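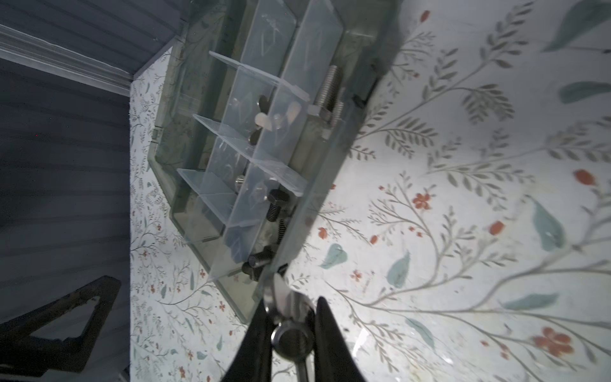 According to Davoud Fallahi, a rule that needs two readings should be sent back to the person who wrote it. He told me this on the phone this morning before I had finished my tea, and the person who wrote it is me. He meant rule 13, the one on approaching a container with the gripper. I had written: "The operator shall ensure that the approach is suitable to the container." He asked what is suitable. I could not answer him quickly, so I suppose he is right.

I said I would give him a new version by tomorrow. I am writing here first, in my diary, where I may make mistakes in peace.

What I know about the clear organizer. The walls are transparent and the wallpaper shows through them, softer than it is outside. The dividers are also transparent. On the wrist view there is a strong white highlight on the edge of one of them, and the others are easy to lose. A person who looks at this with eyes and moves the head a little has no difficulty. An operator with the wrist view must decide where the rim is from reflections and smudges. I tried it myself for most of the afternoon and I was more tired than after a day with the solid gray bins.

So the first sentence of rule 13 is now: "Before the gripper goes lower than the rim of a clear container, stop and find the rim in two views." I like "find." In my earlier version I had "identify and confirm," and Davoud would ask me what is the difference.

Then the speed. The guide from Halliday says only "reduced speed" near containers. Sorkdale uses 20 millimeters per second and they have used it since December without changing. I want to take their number. Our own sheet says 40 for everything inside the work area, and for the gray bins this is fine, I have no complaint. With thin plastic I don't want 40. If the fingers push the rim at that speed, the tray slides and the small hardware jumps over the dividers, and after that every compartment is wrong and the operator begins to repair instead of to work. This happened to me twice today. The second time I put the wing nut back by hand with the arm still powered, and this is forbidden by rule 4, and rule 4 is also mine.

I wrote it in the log. I thought for some minutes about not writing it. There was only me in the room, and the arm was not moving, and my hand was inside for a moment only. But all of these are the same things that I have crossed out with red pen from the reports of other people. So it is in the log with my name: hand in work area, arm powered, no stop pressed. Davoud will read it. He will be polite and this will be worse.

It made me think about where the stop button is. In the front room at Nekthorpe I keep it on the left of the chair. I am right-handed. When I reached for the wing nut, I reached with the right, and the button was far from my mind and also far from my hand. Maybe the rule should say on which side. Maybe it should say that the button must be picked up before anything else is picked up. I have written "the hand that goes in first touches the stop." It sounds like a proverb of my grandmother, but it has one meaning only, and I will leave it for Davoud to judge.

The mixed hardware is another question. I have now long silver bolt, wing nut, small things that shine, dark hex bolts, all in one organizer. Our rule on object sets says that the operator must note the contents before the first attempt. It doesn't say how. At Sorkdale they write it by compartment, starting from the one nearest the robot base, and I find this very good. In my notes from last week I wrote "bolts etc." and today I could not tell if a dark bolt had been lying in that same place from the beginning or if I had moved it. "Etc." should be forbidden in all notes. I will propose it, half seriously.

For Golia we must deliver 600 attempts, and they accept also the failed ones if the failure has a label. This is generous, and it is a trap too, I think. When failures are accepted, people stop to be ashamed of them and then they stop to label them well. Today I found in the old sheets "did not work," "no good," and "again." I wrote "again" myself, I recognize my g. I want a short list of words: missed, slipped, touched rim, moved container, stopped by operator. Five is enough to remember without paper. "Touched rim" needs one more line of explanation. I looked at the wrist view many times and near the rim I can't say from this view alone if the gripper is touching or only close. So: "If you are not sure, write touched." Better too strict in this direction.

Davoud also asked if the background must be in the rules. He prefers a plain wall. I defended the wallpaper, with its branches and red flowers, and I was maybe too warm about it. My argument is that homes have wallpaper. His argument is that a rule for a difficult case should first be tested on an easy one, and that I am testing the container and the wall together and will not know which one gives the trouble. I had no reply. I promised to hang the gray cloth for the next session and do the same organizer with the same contents, then take the cloth away.

Version of this evening, to copy cleanly tomorrow:

13. Clear containers. Stop above the rim. Find the rim in two views. Go down at 20 mm/s or slower. If the container moves, stop, write "moved container," and switch off the arm before any hand goes in. Write the contents again by compartment before the next attempt.

I read it aloud and needed one reading. The word "above" is perhaps not good when the tray stands tilted. I must ask Davoud. Also buy batteries for the small lamp, and answer Golia about the labels.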